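Saturday, April 27, 2024

Ball tracking, continued. Bestton women v. Zirkwood, second half only. The first half is already in the shared folder and I have not touched it again.

Input was the club's own wide recording from the gantry. 3726 frames sampled after throwing out replays, the injury stoppage and the long drinks break. Ye-ji Gil hand-marked 1377 of them last week. I used hers as the reference and did not correct any, even where I would have put the ball a few pixels lower. She marks the centre of the blur, I tend to mark the leading edge. We should settle on hers.

Settings as per the previous entry, apart from the search radius, which went up from 11 to 60 pixels. At 11 the tracker loses every goal kick at the second or third frame. At 60 it holds the goal kicks but jumps to the corner flag on the near side, twice to the fourth official's board, and once to a bald spectator. The board is the worst of these, as it keeps the lock until the board goes down.

Tried masking everything outside the touchline. Removes the board and the spectator. Also removes throw-ins, where the ball is held behind the line and above it in the picture. Mask put back to half width as a compromise. Not happy with it.

Pitch registration is better than expected. The centre circle fit is stable throughout. The far penalty area drifts when the sun comes round the stand and the line paint washes out, so any distance for a shot at that end is to be treated as doubtful. No shot speeds to go to the coaches from this run.

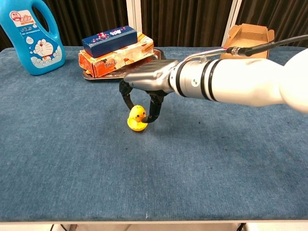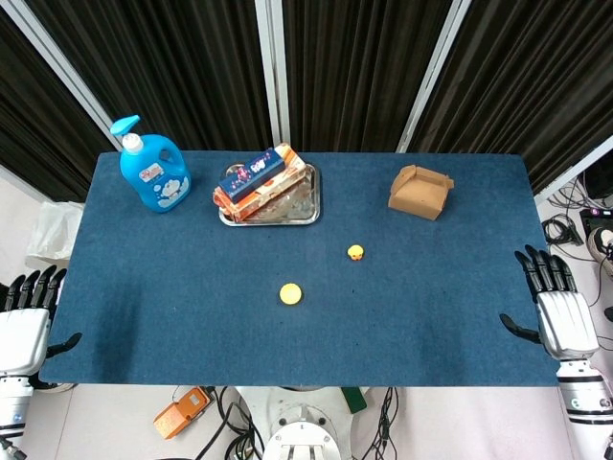
Bestton Sports Measurement Group — workshop notebook

Possession chains. Used the Vlad script, unchanged. It still ends a chain on any touch by the other side, including a block that goes straight back to the passer. Zirkwood pressed high after the hour and Bestton played out through their left back, so there are a lot of these. By eye the long spell before the equaliser is one move. The script has it as four. I would add a minimum hold time before a change of side is accepted, but that alters all the figures back to August and needs agreeing first.

Sprint counts: not run. The shirt numbers on the Zirkwood away kit are unreadable at this range (grey on pale green) and the identities swap at every corner.

Floltov export fails on the accented names again. Same error, same row. Worked round it by exporting squad numbers only and joining afterwards. Do not send the joined sheet out yet — the two substitutes at the break are the wrong way round and I have only fixed it in my copy.

To do:
Rerun with the mask at half width and radius stepped down once the ball is below head height.
Ask Ye-ji whether deflections off the woodwork were marked as touches.
Replace the drive in the second recorder. Nearly full.
Check the clock offset against the referee's whistle, start of second half. I have it slightly late.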